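Skiltel demonstration gathering, catch-up meeting
Held at the Stulladbridge office, 2/11/22
Minutes taken by me, Yamila Riquelme (so shout at me if I've got you down wrong)

1. Last time's notes

Agreed as they stood, apart from the spelling of Castaño, which I'd managed to do without the squiggle all the way through. Fixed now, sorry!

2. Where we've got to

I gave the numbers. We have 693 good episodes in the toy food set, against the 700 we promised Soramville for the first delivery, so we're 7 short and everyone was quite cheerful about that. "Good" here means the operator marked it as finished and a second person watched it back and agreed. I was asked whether failed attempts are being kept as well, and yes, they are, in their own folder with a short note on what went wrong. Soramville want those too, they just don't count towards the total.

3. Table layouts

This took up most of the meeting. The Castaño team had been looking through the early episodes and felt the layouts were far too tidy, with everything in a nice row and plenty of room for the fingers. A model trained on that will be lovely on a tidy table and hopeless on anybody's real one. So we talked about spreading things out more unevenly, turning the fruit different ways up, and letting the taller or longer items sit somewhere awkward. I put the station up on the big screen so we had something to point at.

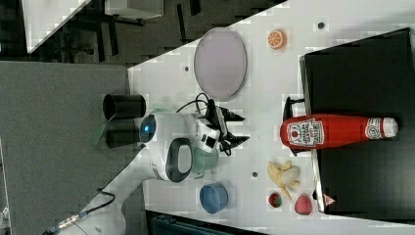 Toy food station, with the ketchup bottle lying across the black box.

People liked the bottle up there, since reaching for something on the box is a different job from picking it off the flat. There was a bit of back and forth over the strawberries (whole one and half one) and whether "pick up the strawberry" is a fair instruction with both of them out. I said no, somebody else said that's exactly what a person would say at home, and we went round that one for a while. In the end we settled on writing "whole" or "half" in the instruction for this delivery and trying the vague wording as a separate batch in December.

Agreed: the plate and the bowl both stay in as places to put things, and operators change the layout after every 2 episodes, even if it feels like a faff.

4. Wording of instructions

Still too samey. Nearly everything begins with "put the". I've offered to write a longer list with some "move", "pop" and "could you" in it, and the Castaño team will read it through before it goes to the operators.

5. Actions

Me: instruction list, and the message to Soramville about the failed episodes.
Castaño team: second viewing of the last episodes, then a note on which early layouts we should record again.
Operators: finish the set using the new layout rule.

6. Any other business

Could whoever is last at the station please write up the episode log before going home? Two sessions had no operator initials and it took me ages to work out who'd done them.

Next meeting once the first delivery has gone off. I'll send round a time.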